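第4章 巡回作業の引き継ぎと担当者の操作

4.1 この章の対象
客室の片づけと備品の受け渡しを双腕ロボットBisiaに移す職場で、日々の操作を受け持つ担当者に向けた章です。機体の設置と配線は第2章、充電台の調整は第3章を参照してください。

4.2 作業分担の変更
導入前は、担当者が各室を回り、卓上の小物を集めて保管棚へ戻していました。導入後、この往復はBisiaが行います。担当者に残るのは、次の作業です。
・開始前の経路確認
・保留品の判断
・終了後の記録の承認
布類の交換と水回りの清掃は対象外です。従来の手順書をそのまま使ってください。

注記:Rirkthorpe事業所では、切り替え後の最初の月に担当者の歩行が減り、端末の前にいる時間が増えました。座り作業が続く場合は、現場責任者が室内点検と端末業務を交代で割り当ててください。

4.3 模擬環境での確認
実機を動かす前に、端末の模擬画面で経路を確認します。

1. 端末を起動し、担当者番号でログインします。共用の番号は使わないでください。
2. メニューから「模擬巡回」を選び、部屋データ2505を読み込みます。
3. 視点を「機体上部」に切り替えます。
4. 視点の傾きは補正せず、そのまま表示します。補正を入れると、機体の姿勢と画面の向きが一致しなくなります。
5. 左右のグリッパーの間から、行き先の家具と床が見通せることを確認します。
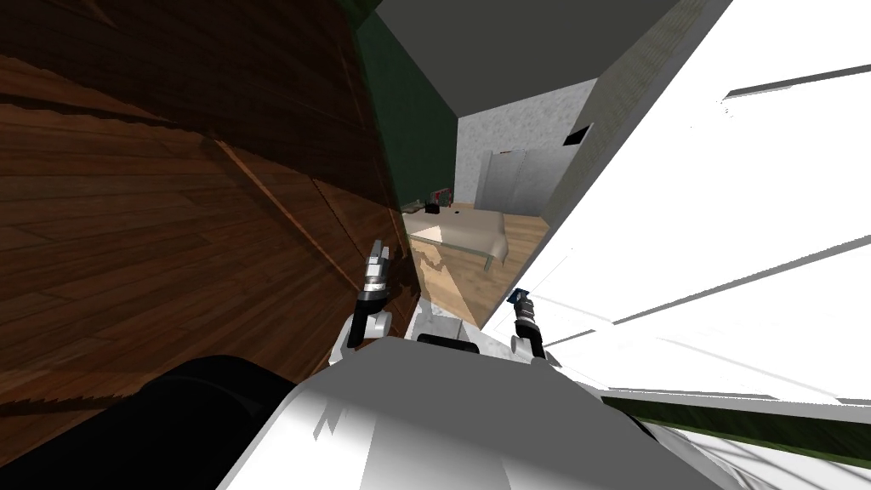 図4-1 模擬巡回の画面(視点:機体上部)。左右のグリッパーの間に奥の部屋が見える。

6. 家具の上に小物が表示されたら、種類の欄を開きます。遠い位置の小物は判別できないことがあります。その場合は「未確認」のまま進めてください。
7. 家具の手前に停止位置を指定します。家具の縁から停止位置までの距離は400 mmです。
8. 「再生」を押し、終点まで通して見ます。途中で止めた場合は、手順3からやり直します。
9. 結果を保存します。保存した経路は、現場責任者が承認するまで実機に送信されません。

注意:模擬画面の明るい面は、白くつぶれて境目が見えにくいことがあります。壁や棚との間隔は画面の見た目で判断せず、距離表示の数値で確認してください。

4.4 実機の開始
1. 経路上に人がいないことを、現場で目視します。
2. 非常停止ボタンを一度押し、端末に「停止中」と出ることを確かめてから解除します。
3. 「低速」で1往復させます。
4. 異音や引っかかりがなければ「通常」に切り替えます。

警告:動作中のグリッパーに物を手渡さないでください。受け渡しは必ず受け台を介して行います。

4.5 保留品の扱い
Bisiaは、種類を判定できない物を動かさず、端末に保留として通知します。通知から20分以内に応答がないと、その部屋の作業は中断されます。
担当者は現物を見て、「移動」「残置」「責任者へ」のいずれかを選びます。利用者の私物かどうか迷うときは「責任者へ」を選んでください。保留が多いことを理由に、判定の基準を現場で緩めることは禁止します。

4.6 勤務表と教育
切り替えの時期は、旧手順と新手順が並行します。Skov棟では5名の班のうち1名を端末担当とし、勤務ごとに交代させています。端末担当を固定すると、休暇の際に保留品を処理できる人がいなくなります。
教育は模擬巡回から始めます。実機の操作は、経路の作成と保留品の応答をひとりで終えられるようになってから許可してください。手作業の手順も年に一度は全員で確認し、停電や故障のときに戻せるようにしておきます。
端末に残る応答時間は設備の調整に使うものです。個人の勤務評価には使用しません。

4.7 問い合わせ
操作に関すること:Brimton支援窓口 Enikő Mészáros
勤務分担と教育に関すること:導入担当 Henryk Ostrowski
連絡の際は、部屋データの番号と端末に表示された通知の文面を伝えてください。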